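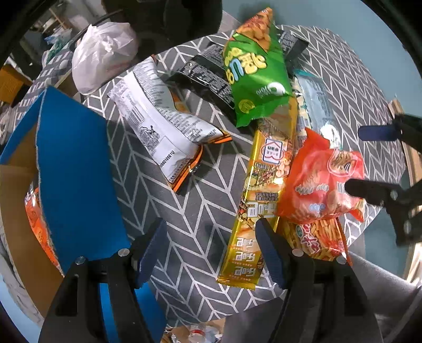 Snack bags on a table covered with a gray and white chevron cloth.

The Broltdale Invitational was a youth basketball tournament for under-18 club sides, played each December in the town of Broltdale. Promoters called it an international championship, a label that has never been well supported. Most entrants came from clubs within a day's drive, and the surviving brackets show few teams that could be called foreign by any ordinary meaning of the word.

Origins

The usual account credits the tournament to Caoimhe Brennan, a former club guard who coached at Cullinane. According to a souvenir program, she drew up the first bracket on the back of a bus timetable. The timetable has never been produced, and the program was printed long after the event it describes. Club minutes from Cullinane mention Brennan as a coach and say nothing about a tournament. She may well have founded it, but the written case is thin.

Format

Teams played in pools, followed by a knockout round. Games used shortened quarters with a running clock, except in the final. Rosters were capped at 13 players. The upper age limit was in theory strict, though several losing coaches complained that birth certificates were checked only on request. Organizers denied this without publishing their checking procedure.
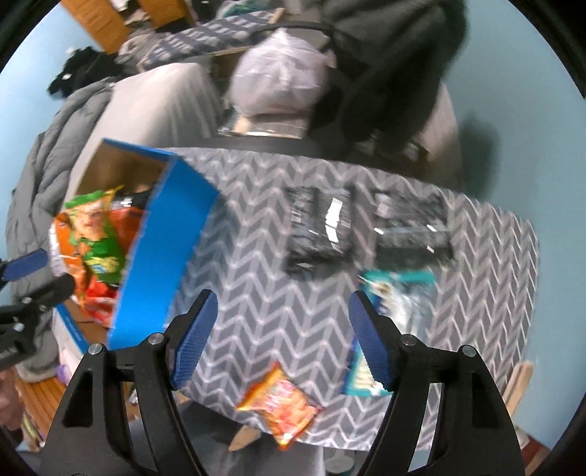 Packaged items and a gray fabric bin with a white zigzag pattern.

Attendance

The figure most often repeated is 3558 spectators for a single final between Drutent and Geltlow. It should be treated with caution. The gym had bleachers on two sides only, and the number seems to come from a sponsor's flyer that counted ticket sales for the whole week. Later write-ups dropped the word "week," and the claim has been copied ever since.

Height claims

Local coverage leaned heavily on tall players. One Geltlow center was listed at three different heights in a single tournament, the tallest in the paper and the shortest on the team's own sheet. Úna Mulligan, who kept score at several finals, wrote in a letter to the Broltdale paper that listed heights were "whatever the coach said at the door." Her letter, printed Aug 15, 2023, remains the most useful source on how the records were kept, although it too relies on memory.
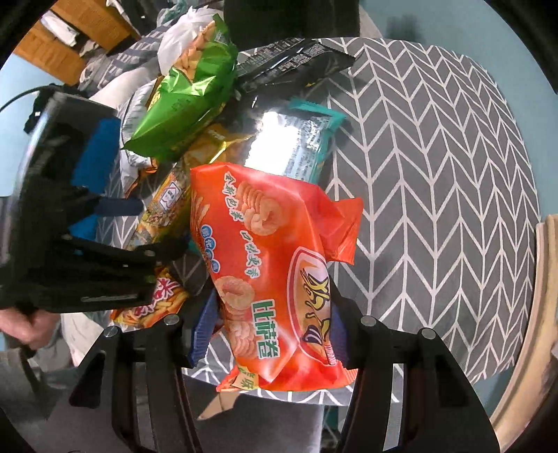
Did the Broltdale Invitational ever have official international status?
No sanctioning document has been found. The organizers used the word "international" in their advertising, but the tournament appears to have been a private club event throughout.

Records

Drutent is generally credited with 2 titles. A claim of a third rests on a trophy with no year engraved on it. The listed record for rebounds in one game is 19, taken from a handwritten sheet on which offensive and team rebounds may have been added together.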